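Nivlow home-robot simulator: four weeks in, and one fault I can't shake

I bought a seat on Nivlow to practise two-arm table clearing before anyone at work let me near the real hardware. It cost me 302 dollars for the season, which stung a bit, but the rooms are lovely - lamp, pink rug, honey-coloured floorboards, the lot. Setup took 58 minutes and most of that was the download.

Then there's the fault. Start a pickup on the small lounge table and every so often the right arm quits listening. The left one carries on taking commands as if all's well, and the right just holds whatever pose it had, fingers a bit open, until you reset the whole room. I got it 4 times on Wednesday night alone!
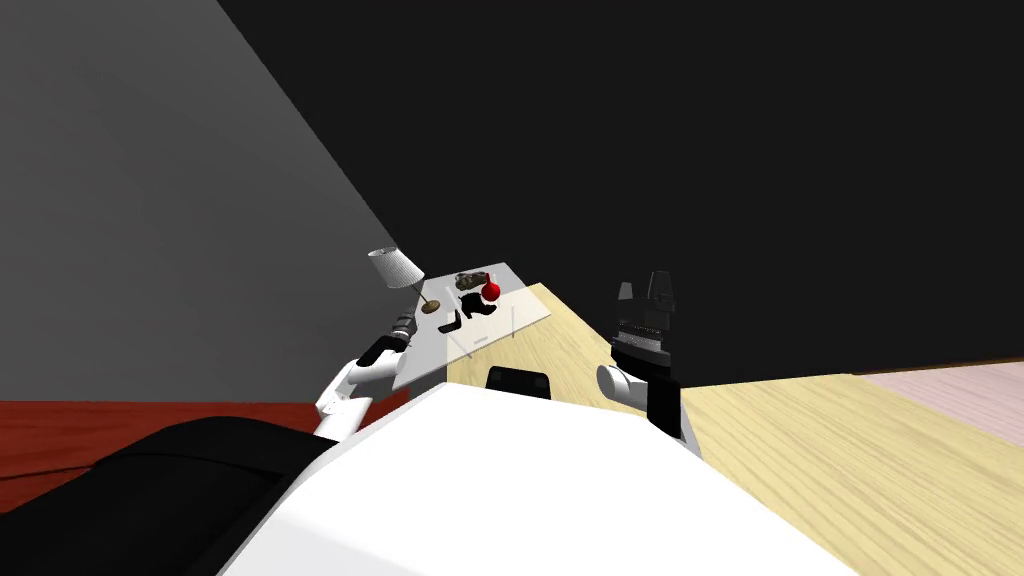 What support said

Idris Cadwaladr on the Plekbridge help desk was a good sport about it and wrote back the same evening. He reckons the grasp planner drops the right arm's target when there's clutter near the lamp, and told me to turn off shared targets. That helped (fewer freezes, slower clearing), but it didn't cure it.

My bigger gripe is that there's no warning. No colour change, no beep, nothing in the log. On a real robot I'd want a dead arm to stop the other one straight away, and I don't fancy learning the opposite habit in practice. See-through glassware on a pale tabletop is a pain to spot as well, so you're squinting at outlines while you work out which arm is still with you. 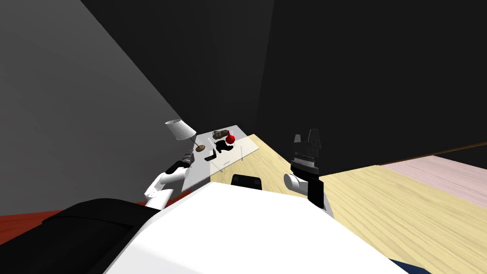 Prindon, September

Update after the new patch: the freeze is rarer but I've still had it twice. The log now prints a line when it happens, so that's progress. I'm giving it 4 out of 10 until the stop works across both arms - the rooms deserve better. Dogbe has a free trial going, so I'll have a crack at that next.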